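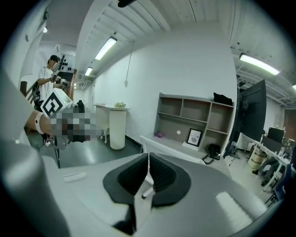
Progress report to the program office, Kirner project
Work package 2: hand-held gripper recording
Reporting period closing February
Prepared by Clementina Cunha, Noltov

1. Status

Recording is behind plan. The target for the period was 2,207 accepted takes across household and office tasks. Work stopped for nine working days after a fault in the finger drive of the hand-held grippers, and 262 takes already delivered have been withdrawn. The budget is unaffected except for spare parts. No one was hurt. One operator reported a pinched fingertip, which is treated below as a safety matter and was entered in the site log the same day.

2. The fault

The grippers are worn on the hand and closed by the operator through a trigger. A sensor on the finger drive records the opening between the pads, and the marker cube on top gives the pose of the tool. The two streams are joined afterward to make the training record for the Brarnness arm.

In the second week of the period the arm began to drop objects it had handled well before. Calado, who run the arm tests, traced this to the opening values in our data. In the affected takes the record showed the pads fully closed while the video showed a gap. The error was not constant. It grew over a take and went back to zero when the gripper was restarted, so the check we run at the start of each session did not find it.

The cause is a set screw on the sensor coupling. It backs out under repeated hard closing. Once loose, the coupling slips a little each time the operator squeezes against something stiff. Soft objects such as cloth and sponges do not load it enough to matter.

The same screw is responsible for the pinch. On one unit it backed out far enough to catch the return spring. The jaws stayed shut when the trigger was released, then opened late and closed again on the operator's fingertip while she was freeing it with the other hand. The skin was not broken.

3. Tasks most affected

Furniture moving puts the highest load on the coupling. The chair tasks ask the operator to hold the seat edge with both grippers and pull the chair out from a table or push it back. The load runs through both tools for several seconds.
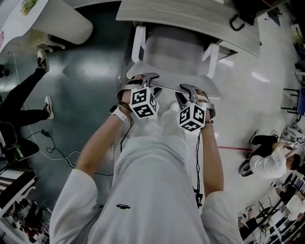
Page 3 of 6

Of 466 chair takes reviewed, 386 are sound and have been kept. The other 80 show drift above the limit of 2 mm and are part of the withdrawn set. The rest of the withdrawn takes come from drawer and box tasks, where the pull is shorter but the handle is often narrow.

We looked at whether the drifted takes could be corrected from video. It can be done where both pads are in view, but during a seat hold the far side of the grip is hidden at the moment that matters. We do not propose to spend further time on this. The takes will be recorded again.

4. Action taken

All units were taken out of use on the afternoon of the pinch report. The set screw has been replaced with a longer one, fitted with thread lock and marked with paint across the head so that any turn can be seen. The spring now sits behind a small cover.

The session check has been changed. The operator closes the gripper on a 20 mm gauge block at the start, after every tenth take, and at the end. If the reading is off by more than 1 mm, the takes back to the last good check are held for review.

Operators have been told to put the tool down and call the shift lead if the jaws stick. Freeing a jaw by hand is no longer allowed. The written procedure used to permit it, and that line has been removed.

5. Open points

Loose cables on the recording floor came up in the same safety review. Cable covers are on order for the walking routes, and taping will serve until they arrive. The cables that hang from the tools are a separate question. Clips at the forearm were tried for two shifts and pulled at the connector when the arm was fully extended. A softer strap is being made.

We have not yet shown that the new screw holds for a full month of chair work. Two units are on a bench cycle at Noltov with readings taken at 8 a.m. and 4 p.m. Results will go in the next report.

6. Request

We ask for an extension of three weeks to the delivery date of work package 2, at no added cost. Calado have confirmed that they can continue arm tests on the soft-object set in the meantime. Chair takes will restart first, in short sessions, with drawer and box tasks to follow once the bench results are in.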